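Clandton clinic widens hand therapy program after stroke
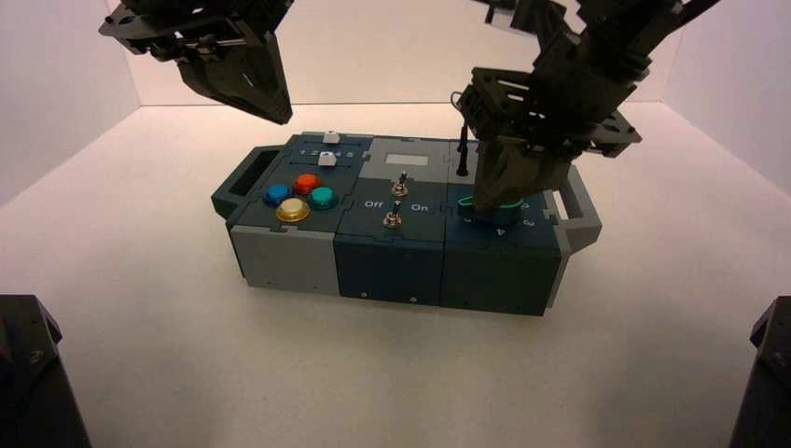
Adults recovering from a stroke in Clandton will be able to get hand and arm therapy for up to six months after leaving the hospital, twice as long as before, under a change that took effect in April. The Mernari Rehabilitation Clinic on Sutbridge Road said it had taken on two more occupational therapists and would open its treatment rooms until 7:30 in the evening. Much of the work in those rooms is small and repetitive: turning a key, closing a zipper, pressing round push buttons in blue, teal or yellow when the therapist names a color, flipping a metal toggle switch with one finger. Patients are asked to repeat each movement many times in a session and to go on with a short list of exercises at home.

The clinic treated 739 people after a stroke last year. Of those, 186 were referred for help with a weak hand or arm, and 164 finished the full course of sessions, according to figures given to the county health board.

Drahomíra Šimko, the clinic's lead occupational therapist, said the old three-month limit had been set when the program was much smaller.

"We had people who were still making gains in week twelve, and we were shaking hands and saying goodbye," she said. "Some of them came back a year later with a stiff shoulder or a hand they had stopped using."

Weakness on one side of the body is one of the most common effects of a stroke. The hand is often slower to come back than the leg, and people who can walk well may still need help with buttons, cutlery and medicine bottles. Therapists encourage patients to use the weaker hand in everyday jobs, even when the other one would be quicker.

Under the new schedule, patients will come in twice a week for the first three months and once a week after that. Each visit lasts 45 minutes. Those who live outside the city can have every second visit by video during the later months, as long as a relative or friend can be in the room with them for the first call.

Žofie Tichý, 58, had a stroke in the fall and is one of the first patients to be moved onto the longer course. She worked as a bookkeeper before she became ill and wants to go back part time.

"I can hold a pen now but I can't write for long," she said. "Typing is better. My daughter still does the lids on jars."

She said the evening hours would help her most, as her daughter drives her in from Sutbridge after work.

The extra staff and longer hours are being paid for by a two-year grant from the Štefanec Fund, which supports health projects in the county. The clinic did not say what would happen when the grant ends, but Šimko said the staff would track grip strength and daily tasks for every patient and share the results with the health board next spring.

Patients who finished the three-month course before the change can ask to be assessed again if they left within the past year. They will need a new referral from a family doctor or a hospital team. Patients still in treatment do not need to do anything and will be given new dates at their next visit.

The clinic expects the wait for a first appointment to stay under three weeks. Parking at the rear of the building is free for patients after 5 p.m., and the side entrance has a ramp.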